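Loltasberg Ground Segment Support
Ticket: Loss of telemetry frames during Troltari passes
Status: Closed
Priority: High
Opened: 2 December 2021
Affected service: Dramotari pass scheduler and frame decoder

Summary
The operations desk reported missing housekeeping telemetry from the Troltari small satellite during evening passes over the Loltasberg station. The antenna acquired the signal at the expected time on each pass, and carrier lock was held. The decoder, however, recorded no valid frames for the first part of the contact. Science data were not affected, as the payload downlink uses a separate receiver.

Initial report
The desk stated that 5 consecutive passes showed the fault. On each of them the frame counter stayed at zero after lock and then began to rise normally. Commands sent during the gap were accepted by the spacecraft, as confirmed by the onboard command log downloaded later. The desk was asked to keep commanding to routine items only until further notice.

Entry 1
Support requested the decoder log, the antenna pointing log and the orbit file in use at the time of each pass. The pointing log showed no error greater than the normal limit. The orbit file was current. The receiver was restarted between passes and the fault remained.

Entry 2
The decoder was replaced with the spare unit. The next pass showed the same gap. The original unit was returned to the rack and marked as serviceable. Support then compared the configuration with the copy archived in May and found 3 differences. Two were changes to display labels. The third was the Doppler correction table, which had been moved from the receiver to the Dramotari scheduler as part of the last software update.
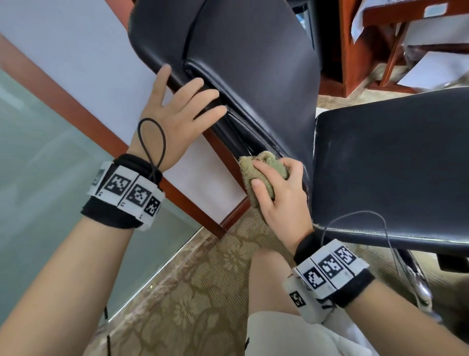
Entry 3
Under the new arrangement, the scheduler sends the correction table to the receiver at the start of each contact. The log showed that the table arrived 6 seconds after lock and that the decoder did not retry synchronization until its timer expired. The timer was set to 600 seconds, a value carried over from the earlier Conneely mission, whose contacts were much longer. The missing frames were therefore consistent with the timer setting.

Entry 4
The following changes were approved and applied:
Decoder retry timer reduced to 5 seconds.
Scheduler set to send the correction table before the predicted rise of the spacecraft.
Conneely profile removed from the list of default profiles.

Verification
The next 3 passes were monitored by support and by the operations desk. Valid frames were received from the start of each contact. Normal commanding was resumed after the third pass. Housekeeping data missing from the earlier passes were recovered from onboard storage, except for one block that had already been overwritten.

Remaining action
The update procedure for Dramotari is to include a comparison of all timer values with the mission profile. This item is tracked under a separate ticket. Users who see a similar gap on another spacecraft should open a new ticket and attach the decoder log for the full contact.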